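Reports > Fiction in Translation > Courtois Series

10 June 2020
By Kenna Baxter

Progress report to Skilia: the Courtois spy novels, book one

Work covered by this report is the English edition of the first Courtois novel, by Aurélien Rey, set in Marseille in the last winter of the Algerian war. The grant pays for translation, editing and part of the print cost.

Translation. Rogério Lopes delivered the full draft, 403 pages in typescript. The author has answered all queries except those on police ranks in chapters 9 and 10. We have kept the French ranks in the text for now and will add a short glossary if the author agrees.

Editing. The structural edit is complete. Two chapters were merged, with the author's consent, to fix a gap in the timeline between the arrest and the trial. The line edit has reached chapter 14 of 43. Chapters are short, and the present rate is enough to finish before typesetting.

Production. Fodau has quoted for a first printing of 3000 copies in paperback. The budget you approved assumed 2000. The difference would come from our own funds and does not change the amount claimed. Cover design is with Eliécer Sotelo; the second version is under review.

Schedule. Files go to the printer in August. Proof copies for reviewers will be made from the uncorrected pages.

Open items: permission for the song lyric quoted in chapter 6, and the signed contract for the audio rights. 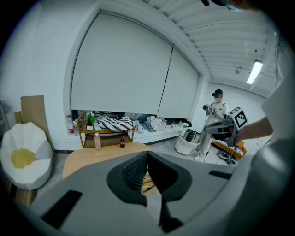 The lyric can be paraphrased if permission is refused, at no cost to the schedule. The audio contract is with Fabrice Arnaud for signature, and a copy will be sent to you with the next claim.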